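Questions we get about robots and everyday work

Zondard answers these for shop owners and for people at home who wonder when a machine will take the boring jobs. The page was last gone over in August.

**Can a robot do my laundry yet?**

Not start to finish. Some machines can fold a towel that is handed to them flat. Pulling one shirt out of a tangled basket is much harder, and so is knowing which sock goes with which.

**What about dishes?**

Loading a rack with the same plate over and over is possible. A family sink with pans, glasses and leftover food in it is still a job for a person.

**So what are they good at?**

Picking up solid parts that keep their shape. Bin picking is the usual first job in a shop: the arm reaches into a metal bin, takes hold of a block and sets it down where the next step needs it. Hard parts with flat sides are the easy end of this work – bags, cloth and anything shiny are the other end.
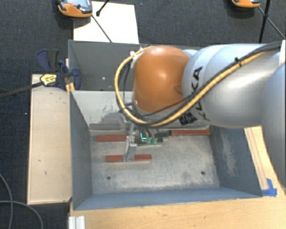

**How long does it take to set up a robot for a new part?**

Plan on 2 days if the part is close to one the robot already handles. A new shape often means new fingers for the gripper, and that can stretch to 6 weeks. The shop in Narnmont waited longer for its fingers than for the arm.

**Do I need a fence around it?**

A big arm usually needs one, or a scanner that stops it when someone steps close. Ask for a safety review before you buy.

**Will it be faster than my staff?**

Often it's slower per piece. At Brolness the arm takes 60 seconds for a tray that a person fills in less, but it also runs through the night shift.

**Should I wait before buying one for the house?**

For floors and lawns, no – those machines work well enough now. For general chores, keep your money for the time being and check back here.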